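Counter tips from a robot kitchen study

Most advice on setting up a kitchen counter comes from people who cook a lot. The tips on this page come from a different place. The Prilto group tests two-armed household robots in simulated kitchens, and its latest study, called Zokness, looked at how the way a counter is laid out changes how often the robot finishes a simple job. I read the write-up with my own kitchen in mind, and a good part of it carries over.

The method is simple enough. The same robot, running the same software, was given 15 everyday tasks, such as moving a cup to the table or putting a knife away. Each task was run 100 times with the counter left as a random layout had placed things, and another 100 times with the counter arranged by a few fixed rules. That makes 200 runs per task. The walls, the furniture and the lighting stayed the same across both sets, so any difference came down to where the small things were put.

The arranged counters did better on 13 tasks. The other 2 showed no difference, and both of those took place mostly at the table.

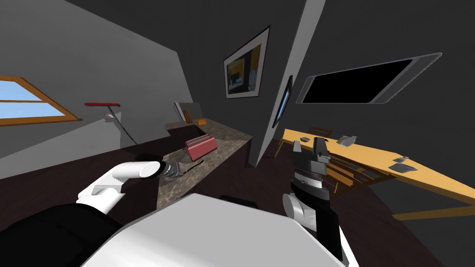
Thin, flat things caused the most failures. A knife lying on a stone counter gives a gripper almost nothing to close on, and the dark ones were also hard for the software to pick out on a speckled surface. The fix in the study was to lay the handle over a folded cloth or a board so there was a gap under it. I have done this at home with palette knives and thin spatulas and it works just as well for fingers. Keep the blade flat and well back from the edge.

The second rule was to leave the front strip of the counter clear. The robot needs somewhere to bring its gripper down before it reaches for anything, and when the strip was full it knocked things over on the way in. A clear strip as deep as your hand is long will do for a person. Wipe it first and put nothing back on it.

Appliances with slots or doors on top need space above them as well as beside them. In the runs with a toaster, trouble came when something tall stood close by and the arm had to come in at an angle. Pull the toaster forward from the wall and keep tall items at the far end of the counter. Unplug it before you shift it.

Boards and trays leaning on the wall should lean at a good slant – nearly upright ones tipped forward when bumped. If yours slide, put a strip of rubber shelf liner under the bottom edge.

Two cautions about the results. Everything was done in simulation, and the authors say that friction and soft items such as cloth are only roughly modeled. A second group, Prorarico, is repeating the tasks with a real arm in a test kitchen on Egger Street and has not reported yet. The study also says nothing about speed. Some arranged runs took longer than the random ones, mainly when the robot had to travel to the far end for a board.

For a small kitchen I would start with the front strip and the knives, and leave the rest until you next clean behind the toaster.

This site uses cookies to remember your settings and count visits. By continuing to browse you accept our cookie policy. Accept | Manage preferences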